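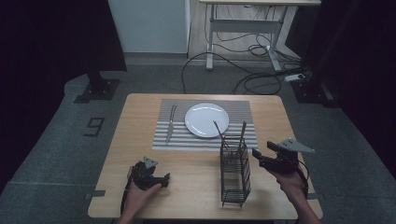
How do I get white heat marks out of a wood table?

Posted by Plelon

I bought a used dining table in September and the top has three cloudy white marks where somebody set down hot dishes. The finish feels smooth over them. I don't know what the finish is, the seller didn't either. I would like to fix it without sanding the whole top. What should I try first?

Posted by Jallamard
Try a warm iron over a dry cotton cloth. White marks are usually moisture trapped in the finish, and gentle heat lets it out.

Empty the water from the iron and make sure steam is off. Set it to the lowest heat. Lay a plain white cotton cloth over the mark, folded once, with no print on it. Press for five seconds, lift, and look. Repeat as long as the mark keeps getting fainter. If nothing has changed after several tries, stop. Longer pressing can soften the finish and leave the weave of the cloth in it, and then you have a second problem.

What the iron leaves behind can often be rubbed out with very fine steel wool (the 0000 grade) and a little mineral oil. Go with the grain and keep the pressure light. Wipe it off and check it the next day, as oil can hide a mark for a few hours. The rubbed spot may end up duller or shinier than the rest – paste wax over the whole top evens that out.

If the marks are dark instead of white, none of this applies. Dark means it got down into the wood.

Posted by Flatomcombe
mayonnaise. leave it on overnight and wipe it off. worked on my mother's coffee table, didn't work on mine

Posted by Priedītis
The iron is fine, but find out what finish you have before you do anything. Put a drop of denatured alcohol on the underside of the top or somewhere else that doesn't show, and wait a minute. If it goes sticky, it's shellac. If it doesn't, try lacquer thinner in another hidden spot. Lacquer will soften, and so will shellac. If neither does anything, it's probably polyurethane or varnish. The underside is sometimes left bare, so use a spot that clearly has finish on it.

Shellac softens at a low temperature, so I would skip the iron there and wipe the mark quickly with a cloth barely damp with alcohol. Practice first where it won't be seen. On polyurethane the marks can be hard to shift, and you may end up recoating the top.

I paid $34 for a quart of wipe-on finish and there is plenty left over after one table. If you do recoat, scuff the old surface with 320 paper first, not the 2000 grit I used. The new coat peeled off mine by the window. Also keep placemats under anything from the oven – thin cloth ones don't stop much heat, so add a cork trivet.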